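Chapter 2
Showing by Hand, Showing from Afar

I learned to teach robots the way I learned to drive, by doing it badly in front of someone patient. My first go was on an old arm we called Prurka. You took hold of the wrist, leaned on it a bit, and walked it through the job while it wrote down every joint angle. Lovely and simple! But my own hands were all over the recording, and I pushed harder than any motor would (my shoulders told me so the next morning).

So most of this chapter is about the other way, where you sit back with a controller and the arm copies you. Vegetables are a good place to start. A pepper is smooth and round, it can roll, and it dents if you squeeze like you mean it.
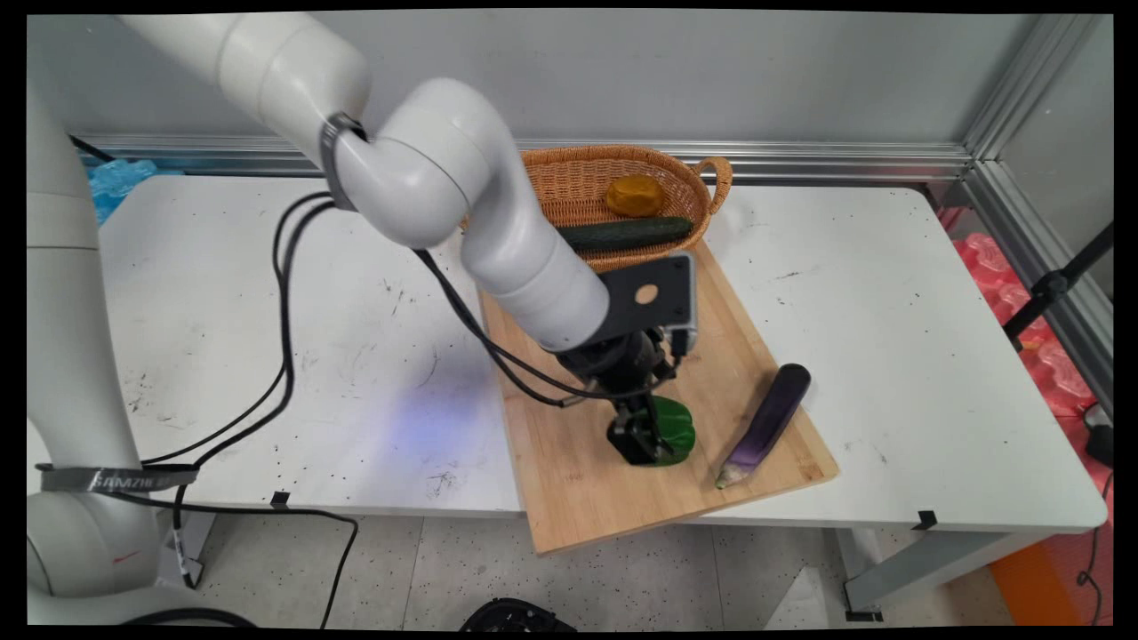
Sproģis, reading a draft of these pages, objected that I was being unfair to hand guiding, and that for a slow job with one fixed path it still beats any joystick. Fair enough, and section 2.2 gives it a proper hearing.

What I'd like you to notice first is how much you decide without thinking. Where do you slow down? When do you start closing the fingers? I once recorded 29 runs of the same pick and threw out 19, mostly for dithering just above the object. The arm learns your dithering too, you see, and it learns it very well.

Before reading on, try the warm-up in the Wodum workbook. Go slowly, and keep your bad runs for section 2.3.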